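Open day at the Kopecký spindle works, Bakildale
19 April 2018

I'd been meaning to get over to Bakildale ever since they announced the open day back in March, and I'm so glad I made the drive (90 miles each way, with one very good pie stop). Kopecký rebuild spindles and sell a small line of hobby CNC routers under the Wekel name, and for one day they let people like me wander in and ask silly questions.

We started in the bearing room, where you have to put covers over your shoes and keep your elbows in. They were pressing a new set into an old Grundum water-cooled spindle, the same kind I have at home, and I learned I've been warming mine up far too fast! Their advice was 10 minutes at low speed before any cutting, longer if the shop is cold. The test bench was next door, and it's a lovely noisy thing. Each rebuilt spindle gets run there for 13 hours, and they write the numbers by hand in a big ledger. The last entry was job 927.
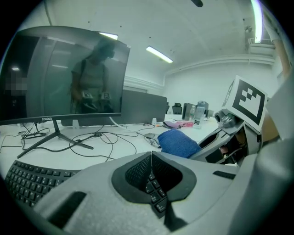 A coocaa monitor on a white desk, screen off.

After coffee there was a talk on wiring drives, mostly grounding and shielded cable, and I filled nearly 10 pages of my notebook. I asked about the random stops I get on long jobs, and they suggested I move my limit switch wires well away from the motor cable before I spend any money on parts. I'll try that this weekend and post how it goes. If they hold another one next year, get there early, the parking lot is tiny.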